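Bookkeeper wanted, part time, Gorard Fabrication

Posted 21 Dec 2020

We need a bookkeeper. We have needed one since April, when the last one left, and in that time we have read a lot of cover letters. Most of them told us how passionate the writer was about accounts payable. We doubt it. You don't have to be passionate. You have to match invoices to purchase orders and notice when they don't match.

The job

You would work 3 mornings a week in our office behind the shop floor. You would enter supplier bills, send out customer invoices, chase the late ones, reconcile two bank accounts and a company card, and get the payroll hours to our outside accountant on time. Twice a year you would help with the stock count. It is dull and it runs past lunch, and you are paid for the extra hours.

We use a package called Westero. The salesman said it would save us a day a week. It hasn't. It does keep decent records, and Yvonne Treloar, who has been filling in on the books on top of her own job in purchasing, has written up notes on the parts that don't work the way the manual claims. If you have used Westero before, good. If you have used anything like it, you will pick it up.

You will hear people say that bookkeeping is about to be done by software and that nobody should go into it. We tried one of those automatic receipt readers last year. It filed a bill for welding gas under staff meals. We are still hiring a person.

What we want

At least 2 years keeping books for a business that buys and sells physical things. A retail or trade background is fine.

Comfort on the phone. Some of our customers pay on day 48 of a 30-day term and act surprised to be asked.

Good spelling, and figures that add up the first time.

We don't ask for a degree. We have not seen much sign that it helps. A certificate from a community college or a trade body is welcome but we will still give you the same short test as everyone else: a page of bills and a bank statement with some mistakes in it. Bring your own calculator if you are fussy about calculators.

What we don't offer

No ping-pong table, no "family." We are 12 people who mostly get along. The parking lot is small and the coffee is not good. Hours are fixed and we stick to them, and time off is time off. Pay is hourly, depends on experience, and we will tell you the rate on the first call so you don't waste a trip.

How to apply

Send a resume and one paragraph on a mistake you found in someone else's books and what you did about it. Please don't send a video. Please don't use an agency; we paid Fothergill a fee for a candidate who had never seen a ledger and we are not doing that again.

Write to Barry Heywood, Office Manager, Gorard Fabrication. He reads everything himself and answers slowly, but he does answer. The post stays open until we fill it.

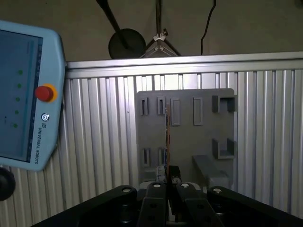

On the shop floor at Gorard: a Universal Robots control pendant with its red stop button.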